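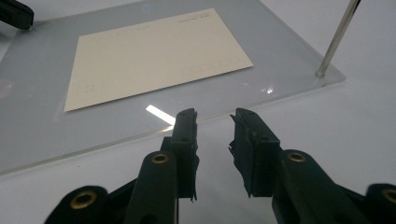
Mais enfin, on peut vraiment commencer le violoncelle à cinquante-huit ans ? La question nous est arrivée par courriel, un soir, sans bonjour ni signature, et la suite du message précisait que la famille était contre. Nous avons répondu oui. Pour la famille, nous avons conseillé une porte épaisse.

Qui sommes-nous ?

Cosolo est une école de musique pour adultes installée à Getier, au-dessus d'une ancienne graineterie dont l'enseigne est toujours en place. Des gens montent encore demander des bulbes de tulipe. Nous leur remettons la brochure du trimestre, et deux d'entre eux font aujourd'hui de la clarinette.

L'école est née d'un agacement. Dans la région, les cours collectifs étaient pensés pour les enfants, avec des pupitres réglés à quatre-vingts centimètres et une audition de Noël où l'adulte débutant passait entre deux petites filles de sept ans, nettement meilleures que lui. Nous avons voulu un endroit où l'on puisse jouer faux entre pairs.

Le nom vient de « co » et de « solo » : chacun travaille sa partie seul, puis on met tout ensemble et on constate les dégâts. Il a été trouvé tard, un soir où il fallait remplir un formulaire. Les autres propositions étaient pires et nous les gardons pour nous.

Ce que nous enseignons

Violon, alto, violoncelle, clarinette, flûte traversière, piano et chant. La harpe a figuré au programme pendant une saison. L'escalier a eu le dernier mot.

Les groupes comptent huit élèves au maximum, et le cours individuel dure trois quarts d'heure. Chaque inscrit suit les deux. Nous ne proposons pas de formule « instrument seul » : elle a existé et produisait d'excellents solistes incapables de compter quatre temps de silence en présence d'autrui.

Le solfège est obligatoire la première année. Nous l'avions rebaptisé « lecture vivante » pour le rendre aimable, ce qui n'a trompé personne. Il a repris son nom à la rentrée suivante et la fréquentation n'a pas bougé.

Pas d'examen, pas de niveau, pas de diplôme. Si vous tenez absolument à une appréciation écrite, votre professeur vous en rédigera une. Réfléchissez bien avant de la demander.

Le piano

Il faut parler du Leitner. C'est un piano droit, acheté avec le local parce que le vendeur refusait de le descendre. Il tient l'accord du grave jusqu'au milieu, après quoi il donne son avis. Trois accordeurs se sont succédé à son chevet. Le dernier a parlé de caractère en rangeant ses outils, et sa facture en avait aussi. Pour les cours de piano proprement dits, nous utilisons un autre instrument, sans histoire, sur lequel il n'y a rien à raconter.

Nos concerts

Il y en a deux par an. Celui d'hiver se donne à Getier, dans la salle du bas, devant un public composé en majorité de conjoints. Celui de printemps voyage : nous sommes jumelés avec un ensemble amateur de Dastthorpe, en Angleterre, et nous nous recevons à tour de rôle. Leur section de cuivres est redoutable. Nos amis de Dastthorpe disent beaucoup de bien de nos buffets — nous avons cessé d'attendre la deuxième partie du compliment.

La bibliothèque de partitions

Elle compte environ 1 000 titres, prêtés gratuitement aux élèves pour un trimestre. Une part importante provient de dons, ce qui explique que nous possédions tant de méthodes d'accordéon sans enseigner l'accordéon. Les annotations au crayon sont permises. Celles au stylo sont lues à voix haute en cours de solfège.

Quelques précisions pratiques

L'école accueille cette année 147 élèves. Les inscriptions se font sur place ou par courrier, jusqu'à la rentrée pour les cordes et toute l'année pour le chant. Le premier cours est offert, le deuxième se paie, et c'est en général au quatrième que l'on se demande pourquoi on a commencé. Venez au cinquième.

Nous louons les violons et les violoncelles au mois, archet et étui compris, colophane non comprise. Les clarinettes se louent aussi, mais l'anche est à vous, définitivement.

L'école est fermée tout le mois d'août. Les voisins nous ont fait savoir combien ils appréciaient l'été à Getier.

Page mise à jour le 2023-11-25. Les tarifs affichés dans l'escalier sont ceux de l'an dernier, merci de vous fier à ceux du secrétariat.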